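4 仿真套件的评测方法

4.1 被测产品与版本范围

本节讨论的对象是 Primemus 桌面操作仿真套件（下文简称 Primemus），由 Kenberg 公司以按席位授权的方式提供，面向需要在部署实体工作站之前验证抓取与放置策略的集成商和实验室。套件由三部分组成：渲染与物理求解核心、任务生成器，以及一套与控制器对接的通信接口。采购合同中另列有 Drillus 扩展包，用于螺纹连接与钻孔类工序，本文未予评测。Goh 等效接口层随核心一并安装，其作用是把不同厂商的关节指令格式统一为同一消息结构；我们仅在延迟测试中单独考察了这一层，其余实验均按默认配置使用。

评测使用的是供应商在六月提供的稳定版。安装、授权激活与首次任务载入由 Kamarul Yeoh 独立完成，过程中未向供应商求助，以便文档质量也能纳入考察。安装脚本在两台操作系统版本相同、显卡驱动不同的主机上表现不一致：其中一台在载入碰撞网格时报出内存对齐警告，但未中断运行。用户手册对该警告没有说明，发布日志中也未检索到相应条目。后续所有实验均在未出现警告的主机上进行，因此本文结果不能直接推广到另一类驱动环境。

4.2 任务族的选择

Primemus 自带的任务生成器覆盖堆叠、推送、分拣、开合与形状嵌放等类别。我们选择形状嵌放作为主要测试任务，理由有二。其一，该类任务同时要求语言指令解析、目标识别、位姿估计与末端姿态控制，任何一环的缺陷都会反映在最终结果中。其二，嵌放的成败可由几何条件判定，不依赖人工打分，适合批量运行。

任务的基本设定如下：台面上开有若干异形凹槽，并散放若干平面形状件，包括几何图形与拉丁字母；控制策略接收一条文本指令，指令点明应拾取的形状件以及应放入的凹槽。形状件的颜色、平面位置与转角由随机种子决定，凹槽的种类与位置同样随机。干扰件的类别可以与目标相近，也可以完全无关，由配置文件中的相似度参数控制。图 4 为该任务族的一次渲染结果。

图 4　形状嵌放任务的渲染画面。台面上可见字母 R、字母 A 与圆盘，以及五边形和 T 形两处凹槽；机械臂末端位于一橙黄色件上方。

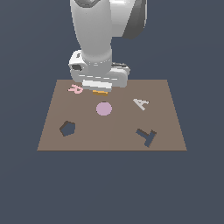 任务族确定之后，需要解决的是试验集的划分。供应商提供的默认划分按种子奇偶区分训练与测试，这种做法保证了样本不重复，却不能保证组合不重复：同一形状与同一凹槽的搭配可能在两侧都出现，只是位置与颜色不同。若以此评价泛化能力，结果会偏高。我们改为按“形状—凹槽”组合划分，测试集中的组合在训练集中一律不出现，但组成它的单个形状和单个凹槽可以分别出现过。修改划分只需替换一份索引文件，生成器会在启动时校验其格式，不校验其内容是否有遗漏，因此我们另写了一段检查程序。

测试集共含 400 个回合，每个回合的步数上限由配置文件统一给定，超出上限即判为失败。形状件边缘与凹槽边缘的间隙沿用出厂值，未作放宽。

4.3 判定条件与指标

套件内置的成功判定仅比较形状件中心与凹槽中心的水平距离。预实验中发现，这一条件对旋转对称性较高的形状基本够用，对字母类则过于宽松：字母件可能搭在凹槽边沿上，中心距离已满足阈值，而件体并未落入槽内。Anastasia Sotiropoulos 据此补充了两项条件，一是形状件上表面的高度须低于给定值，二是件体相对于凹槽的转角误差须落在允许范围内，并按各形状的对称阶数取模。以下凡称“成功”，均指三项条件同时满足；凡引用供应商原始判定之处，另行注明。

除成功与否外，每个回合还记录以下数据：末端首次接触形状件的步数、抓取后是否发生脱落、放置前末端的转角误差，以及策略选中的形状件与指令是否一致。最后一项用于区分语言理解错误与操作执行错误。若策略准确地把错误的形状件放进了凹槽，或者选对形状件却未能放平，两者在单一成功率指标下无法区分，而对采购方来说，前者通常要求重新训练，后者则可能通过调整控制器参数解决。

4.4 渲染与物理的一致性

Primemus 的渲染风格偏于简洁：背景为均匀的纯色，材质以低反光表面为主。供应商在产品说明中将其解释为一种有意的简化，目的是降低单帧渲染开销。对于只在仿真内部比较策略优劣的用户，这种简化不构成障碍；对于计划把视觉策略迁移到实体工位的用户，则需要自行引入背景、光照与纹理的随机化。套件提供了相应的参数入口，但其中光照方向的随机化只作用于主光源，补光强度为固定值，无法由配置文件修改。

在物理方面，我们重点检查了形状件与凹槽接触阶段的数值稳定性。凹槽由台面网格上的实际开孔构成，碰撞体则由若干凸包拼接近似。凸包的接缝在视觉上不可见，但当字母件的内凹角恰好压在接缝上时，求解器会给出方向不连续的接触力，表现为件体轻微抖动，个别回合中件体被弹离台面。Mawar Entili 对此类回合逐一回放，确认弹离与策略指令无关，随后将其从策略比较中剔除，并在表 3 中单独列出。缩小求解步长可以减轻该现象，代价是运行时间增加，我们认为对批量评测而言得不偿失，故保留出厂步长。

夹爪模型采用平行闭合方式，夹持力以关节力矩上限表示。手册给出的摩擦系数为全局单一取值，不区分夹爪与形状件、形状件与台面这两类接触。由于形状件较薄，夹爪下降高度的微小误差即会导致指尖触及台面，摩擦设置在此时对抓取结果影响明显。我们建议供应商在后续版本中允许按材质对分别设置摩擦系数，并在手册中给出推荐范围。

4.5 接口延迟

延迟测试由 Yanti Sumampouw 设计。测试方法为在控制策略一侧与仿真核心一侧分别打时间戳，统计同一条关节指令从发出到被求解器采纳所经历的时间。仅启用核心时，指令延迟稳定；启用 Goh 等效接口层后，延迟最高达 70 毫秒，且分布呈现明显的双峰。进一步排查表明，第二个峰来自接口层对消息的成批打包：当短时间内连续收到多条指令时，接口层会等待缓冲区填满再统一转发。关闭成批打包后双峰消失，但该选项只能通过环境变量设置，图形界面中没有对应入口，手册将其归入调试功能。

对于以固定频率输出动作的策略，这一延迟会造成末端轨迹滞后，在嵌放的最后下降阶段尤为不利。为避免接口因素干扰策略比较，主实验中一律关闭成批打包。需要说明的是，普通用户若按默认配置安装并直接运行，得到的成功率会受到该选项影响，与本文数据不具可比性。

4.6 授权与使用成本

Primemus 的授权按并发实例计数，不按主机计数。基础授权允许六个实例同时运行，超出部分需另购。在我们的配置下，完成一轮完整测试需时 30 小时，其中渲染占主要部分。若仅记录状态量而不输出图像，可以关闭渲染线程，但当前版本在关闭渲染后仍会占用一个授权实例的图形额度，供应商答复称此为授权服务的既有设计，暂无调整计划。

授权校验需要周期性联网。实验期间曾因实验室网络维护中断过一次校验，正在运行的实例没有立即停止，而是在当前回合结束后退出，已写入的记录完整无损。重新联网后可从断点继续，随机种子序列也能正确恢复。这一行为在手册中有明确描述，与实测相符。

4.7 局限

本节评测限于单臂桌面任务，未涉及双臂协同与移动底盘，也未评测 Drillus 扩展包所涵盖的工序。所有形状件均为刚体，结论不适用于柔性或可变形工件。策略比较中剔除的弹离回合虽然数量有限，但集中于少数字母形状，可能使这些形状的成功率估计产生偏差。Kirsten Marchand 在复核时指出，补充的转角条件对近似对称的字母仍有歧义：有些字体中字母 N 与 Z 的轮廓相差四分之一周后十分接近，仅凭转角误差难以判断放入的是否为指定形状。我们在数据记录中同时保留了形状件编号，读者可据此重新计算。与实体工位的对照实验见第 5 节。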